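Home recording rules: frequently asked questions
Plerncombe, updated 24 July 2023

Do both grippers have to be in use?
Yes. Clothes tasks are two-handed, one gripper to each hand, from the first fold to the last.
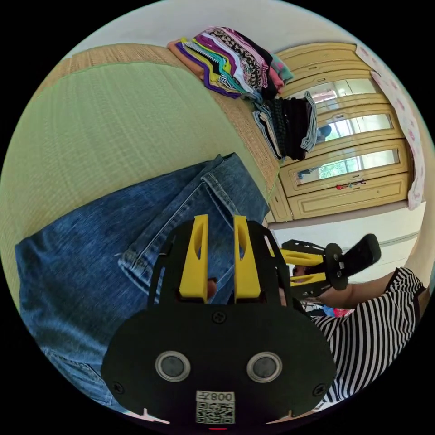 Afia Osei wrote in to ask whether a stray hand touch spoils a take. It does -- mark it failed and start again.

How many garments should be out?
Work on one at a time. Finished piles can stay on the bed if they are clear of the fold.

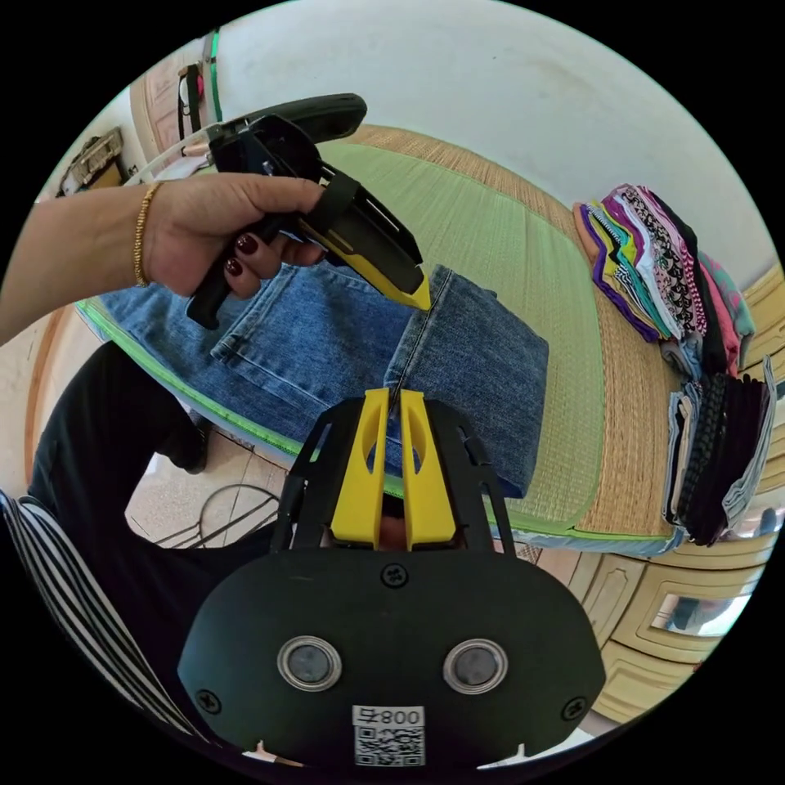 Folding jeans on the bed, with finished piles to the right.

Can I stop halfway through?
You can, but unfinished takes don't count towards your 500. Rest for two minutes after every six takes.

Does the surface matter?
No. Mats, sheets and covers are all allowed. Write down which one you used, and don't change it during a set.

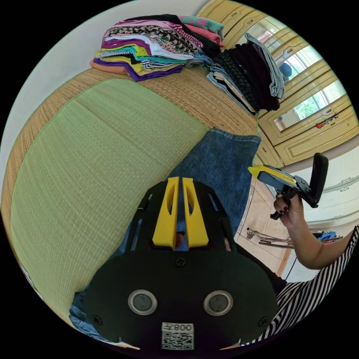

Jeans laid out on a woven straw mat.

Where do I send the log?
To the Urkico desk, under your home number.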